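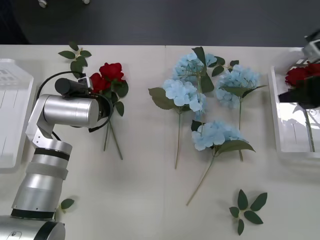
If you've got a mum, dad or grandparent on the Plivodier side of the river, there's some news this month that might save you a few car trips. The Liyanage respite centre is opening its doors on weekends, and it's adding a proper overnight stay program to go with the day sessions it already runs.

I've been banging on about weekend respite for ages (regular readers, I can hear you groaning), so I was pretty chuffed when the notice landed in my inbox at 5 pm and I got to read it over a cuppa. Up to now the centre has only run on weekdays, and that's been no help at all to families who work through the week and do all their caring on the other two days. A lot of us were in that boat. I certainly was, back when I was looking after Mum, and I'd have given my right arm for one free weekend a month.

The new program has places for 70 families across the district, and they'll be offered in two lots. The first lot goes to people who are already on the waiting list, and the second opens up to anyone who's caring for an older relative at home, whether or not they've had respite before. You don't need to live with the person you care for. I rang up to check that one, as the form is a bit vague about it, and the woman on the phone was very clear - dropping in each day counts, and so does doing the shopping, the tablets and the appointments from your own place.

Overnight stays can be one night or two. Meals are included, and so is help with showering and dressing. Your relative can bring their own pillow and their own armchair cushion and whatever else makes them feel settled. Small pets can't stay over, sadly, but they're welcome to visit in the courtyard during the day. There's a cost, and how much you'll pay depends on whether your relative already has a care package in place. The centre will work that out with you before you book anything, so there shouldn't be any nasty surprises on the invoice. 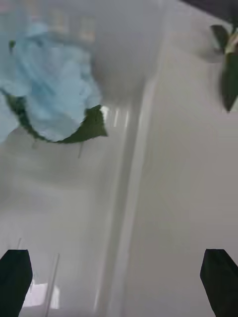
PLIVODIER, December - Bookings for the first round open this month, and I'd get in early if I were you. The centre told me it had 105 enquiries before the notice even went out properly, just from word spreading around the day groups! That's well over the number of places on offer, so some families will be waiting for the second lot.

You can book by phone or by filling out the form at the front desk. There's an online form as well, but it was playing up when I tried it and ate my answers twice, so I'd stick with the phone for now. Have your relative's Medicare card handy, plus a list of their current medicines and the name of their usual chemist. They'll also ask for a second contact in case they can't reach you. I always put my neighbour down for that one, she never turns her phone off.

Getting there should be a bit easier too. The Stirkima community bus is adding a weekend run, with a stop right outside the centre's side gate (that's the one with the ramp, and I'd use it even if you don't need a ramp, the front steps are a pain in the wet). Seats on the bus have to be reserved the day before. Drivers will help with walkers and folding wheelchairs, but if your relative uses a powered chair you'll need to mention it when you ring so they can send the bigger bus.

For carers themselves, the Plitum Carers' Group is putting up $2000 to help families who'd struggle to cover a first stay. It's a small pot and it won't stretch forever, but you don't have to be a member to ask, and the application is a single page. I've filled in a few of these over the years and a single page is a rare treat.

One more thing I asked about was what happens if the first night doesn't go well. Mum would've been on the phone to me by teatime, bag packed, wanting to come home. The centre says new guests can come along for a day session first, at the normal day rate, to meet the staff and see their room. If they're still not keen they can go home that same evening and the overnight booking gets moved to another weekend at no extra charge, as long as you give them a ring before dinner.

The day groups carry on as usual through the holidays, apart from the public holidays themselves. If your relative already goes to one, their spot isn't affected by any of this and you don't need to sign anything new.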